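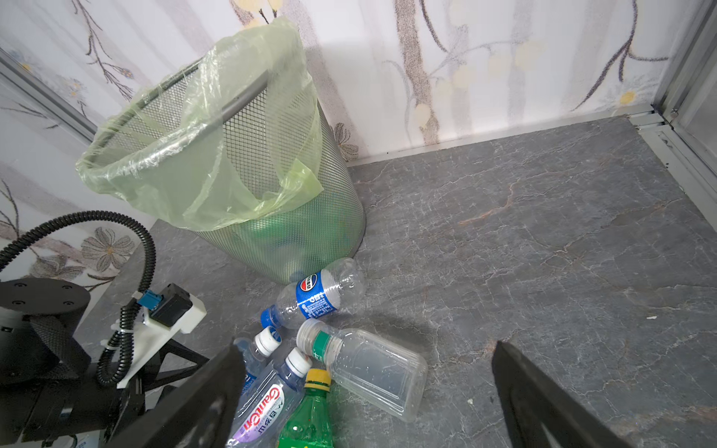 What is plastic made of?

Plastic is a material made of very long molecules. A molecule is a group of atoms joined together. In water, each molecule has only three atoms. In a common plastic, one molecule can have many thousands of atoms, joined in a chain.

A long molecule of this kind is called a polymer. The small molecules that link up to make it are called monomers. Most monomers used today are made from oil or natural gas. Some are made from plants such as maize or sugar cane.
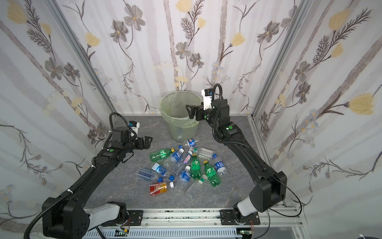 The way the chains lie decides how a plastic behaves. If the chains have many side branches, they cannot pack closely, and the plastic is soft and bends easily. If they have few branches, they pack tightly, and the plastic is stiffer. Thickness matters as well. A bin liner is a very thin sheet, so it can be folded over a rim like the pale green one does. The small white bottle cap on the floor by the bin has a different job. A cap must keep its shape when it is screwed on, so caps are moulded from a stiffer plastic with thicker walls.

How a drinks bottle is shaped

Many drinks bottles are made of a plastic called PET. The factory first makes a short, thick tube with the screw thread already formed at one end. This tube is called a preform.

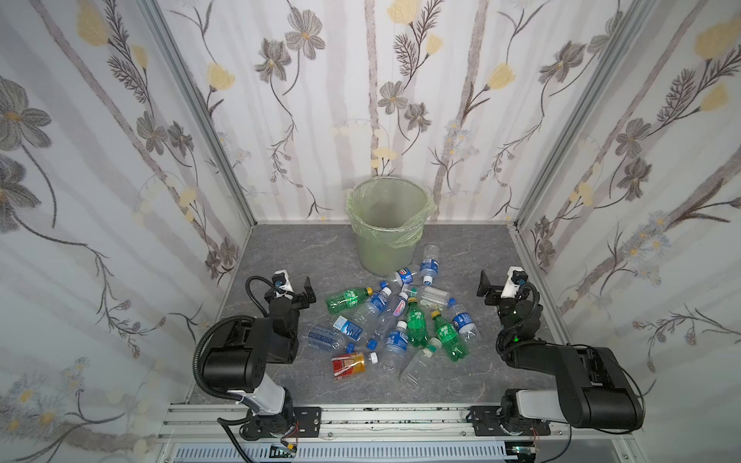
The preform is heated until it is soft and placed in a metal mould. A rod pushes down inside it to stretch it. Air is then blown in, and the plastic spreads out until it touches the mould. It cools, sets hard and is taken out.

Melting it again

PET belongs to a group called thermoplastics. These soften when heated and set when cooled, and this can be done more than once. Used bottles can be sorted, washed, cut into flakes and melted. 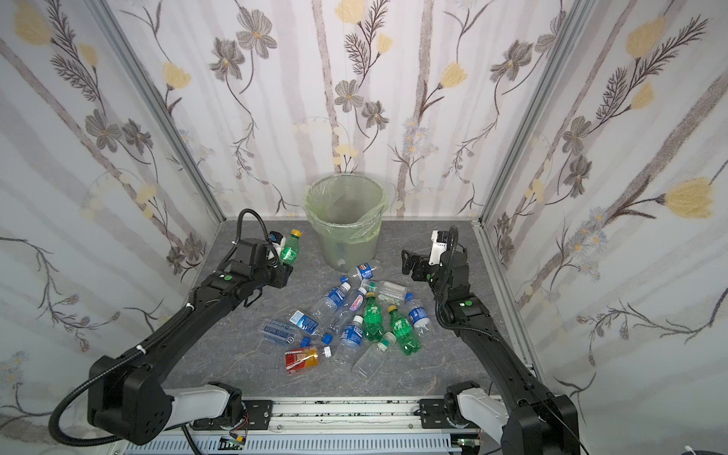

The melted plastic may become new bottles, trays or thread for clothes. Plastics in the other group, called thermosets, have chains locked together by cross-links. They do not melt when heated. If they get hot enough, they char.

Words to know
Monomer: a small molecule that can join to others.
Polymer: a long molecule made of many monomers.
Preform: the thick tube from which a bottle is blown.

Text: Fotis Stergiou. Checked by Renji Yoshida.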